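Foro > Taller y estudio > Mesas de trabajo
Tema: ¿Tablero blanco mate o madera?

luana_peixoto
Hola a todos! Estoy montando el cuarto de trabajo y no me decido con la mesa. Le tengo echado el ojo a un tablero blanco de Hulto, mate y bien grande, pero mi hermana dice que en dos meses va a estar hecho un asco. ¿Alguien tiene uno así? Yo coso, corto papel y a veces pinto (poco).

Marcelino Sales
Blanco sin dudarlo. Se te cae un alfiler y lo ves enseguida, y con las paredes claras ganas un montón de luz. Llevo 26 meses con el mío y lo limpio con jabón neutro y ya.

reinaldo.brito
Pues yo discrepo. Tuve uno y cada raya de lápiz me ponía de los nervios. Me pasé a un banco de carpintero de 1896 que era de mi bisabuelo y cuanto más golpe le doy, más bonito está.

Marcelino Sales
Hombre, Reinaldo, un banco de 1896 no lo tiene cualquiera jaja. Y para cortar tela, con tanta muesca, se engancha todo.

reinaldo.brito
Lo de la tela te lo compro. Lo de la limpieza, ni loco.

Iolanda Holanda
A mí lo que me convence del blanco es el mate, el brillante con la lámpara encima deslumbra muchísimo. Os dejo una foto de una mesa blanca grande, mate y lisa, en una sala con mucha luz:

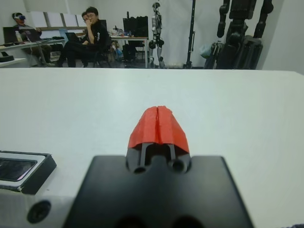
Alcides dice que todo eso está muy bien hasta que apoyas una taza de café, y que él por más de 1000 pavos prefiere una Lindemann de roble.

luana_peixoto
Uy, no, a tanto no llego! El café se queda en la cocina. Me paso el sábado por la tienda a tocar el tablero y os cuento.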